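Subject: Re: [wrist-demos] how many demonstrations before it stops being silly
From: Lærke Hauksdóttir
Date: 7 March 2020 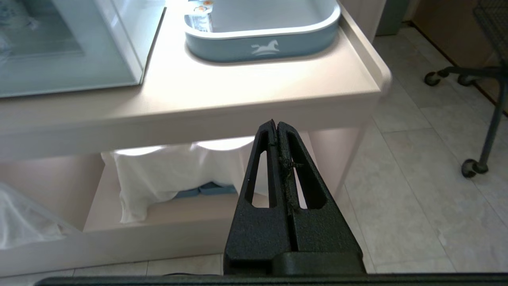

Wrist view, Haugen room, gripper closed, cream cabinet or changing table with the blue tray on top.

Replying to the questions below in order, more or less. I have been running the collection at Haugen since we moved it out of Winberg, so most of what follows is from there. The Winberg numbers were taken with the old mount and I would not mix the two.

> We are planning our own set of recordings and have read the Wanus
> notes on the list archive. A few things are not clear to us.
>
> First, how many demonstrations do you collect per task before you
> train anything? We keep seeing wildly different numbers.
>
> Second, do you keep the failed ones?
>
> Third, is a wrist camera alone enough, or should we put up a fixed
> camera as well? We have budget for one but the wiring is a pain.
>
> Last, how do you write the task instructions? Ours are one line,
> typed by whoever is operating, and they are a mess already.

Number of demonstrations. We have 655 episodes in the current Haugen set, spread over 14 tasks. They are not spread evenly. Moving a small container from the tray to the counter has far more than anything else, for the dull reason that it is quick and people pick it when they have ten minutes left. Folding the cloth on the shelf has 49 and it is still poor. I would train after the first few dozen of any task just to find out whether the recordings are usable. Do not expect it to do the task at that point. You are checking that the actions line up with the frames and that the gripper values are not inverted. We had them inverted at Winberg and did not notice until June.

After that, I would stop counting episodes and look at the starting positions. Our first batch of tray episodes nearly all began with the arm in the same place and the tray in the same place, and the policy learned that one reach very well. Slide the tray a hand's width along the counter and it went for the old spot. We got more out of a short session where the operator moved everything before each take than out of a long one where they didn't.

The same goes for light. The counter in our room is pale and smooth and picks up a strong reflection in front of the tray when the sun is in. Recordings from dull days and recordings from bright days look like two different rooms to the model. Record in both and note which is which. We leave the blinds alone now and write the light down in the session log as bright, mixed or dull.

Failed ones. Yes, keep them, but label them when you make them. We use three labels: done, done after a retry, and not done. The middle one matters most. If the operator misses the container, opens, backs off and gets it on the second go, that is a useful recording and I would not throw it away. What we do throw away is anything where the operator stopped to talk, or bumped the table, or forgot which task they were on. Cut the pauses too. A model trained on our uncut sessions would hang over the counter doing nothing for several seconds, exactly as we had.

Do not let people label at the end of the day from memory. We tried it. The labels had to be redone from the video and it took longer than the recording had.

Wrist camera alone. It depends on the task. For anything on the counter we get by with the wrist view. The fingers are always in the same part of the picture, low and in the middle, and the slots in them let you see a little of what is behind. That turned out to be handy when the operator is lining up. For the open shelf underneath it is a different story. Once the arm goes in under the counter, the view is mostly cloth and side panel, and neither the operator nor the model knows where it is. We added a fixed camera for the shelf tasks and I would do that again. If you only have the one, leave low shelves out of your first set.

Check the fingers at the start of every session. The grip strip along the inside edges wears and frays, and you will see bits of it sticking out at the seam. A little of that does no harm. When we replaced a strip halfway through a task, though, the new one was thicker, the closed reading shifted, and we had to record the change in the metadata afterwards. Change strips between tasks if you can. The same with cables - tie them back before you start, and if one has to stay in view, keep it in one place for the whole session.

People ask whether to clear the background first. We don't. Carts get moved, bins get moved, someone leaves a bag on the shelf. If it isn't in the way of the arm it stays. The room at Trarkarlow was kept bare for recording and their policy did badly in ours, where it had a good deal more to look at.

Instructions. One line is fine, but do not let people type it fresh each time. We had "put bottle on table", "move the white thing" and "container out" for what was meant to be a single task. Now there is a fixed list, and each task has several wordings written in advance. The recording script picks one and shows it to the operator. Name the object, where it is, and where it should end up. Avoid left and right unless you say whose left, as the operator and the wrist camera often disagree.

The wordings we use for the tray task:

take the small white container out of the blue tray
move the container from the tray to the counter
pick up the container in the blue tray and set it down next to the tray

If the operator then does something else, change the instruction in the log to match what was done. It happens more than you would think, and a wrong instruction is worse than a failed grasp.

On file layout I can only say what we do: one folder per session, one file per episode, the log as plain text beside them. The Wanus notes suggest packing everything into a single archive as you go. We lost part of a session that way when the disk filled, so we pack at the end of the week and keep the loose files until someone has opened the archive and played back a few.

I can send the task list and the log template to anyone who wants them. Write to me off list, as the attachment limit here is too small for the template with the sample session in it.

Lærke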